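Project report: who gets to register a partnership in Wikthorpe?
Merja Oksanen
Nov 10, 2025

So my question sounded dead simple when I wrote the proposal. When a council says it recognises same-sex couples, what can a couple do afterwards that they couldn't do before? I picked Wikthorpe and Foltport because they're neighbours, they brought in partnership registers in the same year, and I can get to both on the bus.

I read the rules for each register first (19 pages for Foltport, 3 for Wikthorpe, which tells you something already!) and then talked to five couples who had signed up. I'd hoped for more, but August is a terrible month to get hold of anyone. Everybody agreed to be quoted without their names.

Foltport's register does a fair bit. A certificate gets you onto the joint housing list and counts as proof of address for your partner. Wikthorpe gives you a nice certificate and a handshake. One woman told me she'd framed hers and hung it in the hall, then had to bring her mum along to sign for a flat because the housing desk wouldn't look at it. She was still glad she'd done it – her gran cried at the signing, and the neighbours brought cake.

That surprised me. I went in quite grumpy about symbolic registers and came out less sure. Three of the couples said being written down somewhere official mattered to them, even with nothing attached. The other two thought it was a bit insulting, and one of them used a word I can't put in a report.

The fee is another thing. Wikthorpe charges up to 400 crowns depending on the day you choose, and Foltport charges nothing. I asked both councils why and only Foltport wrote back.

What I'd do differently: start the interviews in spring, talk to couples who decided against signing, and find someone at the Hisomley office, where a register is still being argued over. I also never got to the trans applicants' side of it, and my tutor at Rantala is right that it needs a project of its own.

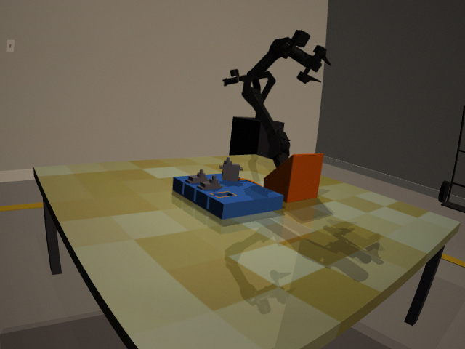

Robotic arm behind a table with a patchwork top, computer render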